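Speaker notes: From Hand Motion to Robot Motion
Session on software for manipulation, Musbridge
Speaker: Ľubica Bartoš, Pronen

Slide 1. Title
Thank the organizers and the chair. State that the talk covers the software between a recorded demonstration and a motion a robot arm can carry out. Hardware questions should be held for the end.

Slide 2. The problem
Our policies learn from people. A person holds a pair of grippers, performs a task, and the system stores the gripper poses, the jaw openings and the video. The robot must later reproduce the same motion with joints that a human arm does not have.
The gap appears in three places: time, geometry and reach. Each has its own module in Muker, our processing toolkit. Take them in that order.

Slide 3. Time alignment
The pose stream and the video stream run on separate clocks. Muker estimates one offset per recording and then checks for drift across its length. A recording with drift greater than 9 milliseconds is rejected, with no attempt at repair.
Pause on the plot. The audience will need a moment to read the two axes. Point out that the offset is estimated from gripper motion alone, so the operator does not have to clap or flash a light at the start.

Slide 4. Geometry
The tracked points are on a plate above each gripper. The policy needs the pose of the fingertips. The transform between them is fixed for each device and is stored in a calibration file with a version number.
Stress this point: most of the bad data we shipped internally last August came from a stale calibration file. The loader now refuses a recording whose file version does not match the device.

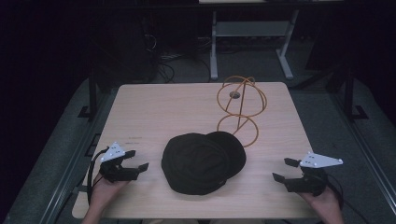 Slide 5. Handheld grippers on either side of a cap, with a wire stand farther back on the table. Each gripper carries a gray plate with pale round points at its corners.

Draw attention to the wire stand. Thin rods are hard for the depth estimator, which tends to report the surface seen through the openings. A planner that trusts such a map will route an arm straight through the wires. Muker therefore marks regions with unstable depth as occupied until a second view resolves them.
The cap raises a separate question. It is soft, and a rigid object model does not suit it. We do not estimate a pose for fabric objects. The policy receives the image features directly.

Slide 6. Reach
Every trajectory is tested against the arm model before training. The solver, Chege, looks for a joint path that follows both fingertip paths without collision between the arms.
Figures for the current set: 1122 recordings submitted, 287 returned by Chege as unreachable. Most of those failures involve the wrist turning past its limit close to the operator's body.
If time is short, skip the video and go to slide 7.

Slide 7. Tooling for operators
A reach check that runs overnight is of little use to the person recording. The check now runs on a workstation beside the table and reports within 32 seconds. The operator sees the joint that failed and the moment of failure, and may record the task again.
Mention that the report uses plain wording. Earlier versions printed solver codes, which operators ignored.

Slide 8. Open issues
Contact forces are not recorded. Handovers between the two grippers still confuse the segmentation step when both jaws close on the same object. Chege treats the table as a flat plane with no edge, so it rejects some low approaches that would be safe.
Invite anyone working on two-arm planning to speak with the Pronen team during the break.

Slide 9. Questions
Keep slide 6 ready as a backup. Questions on licensing of Muker should be referred to the Pronen office.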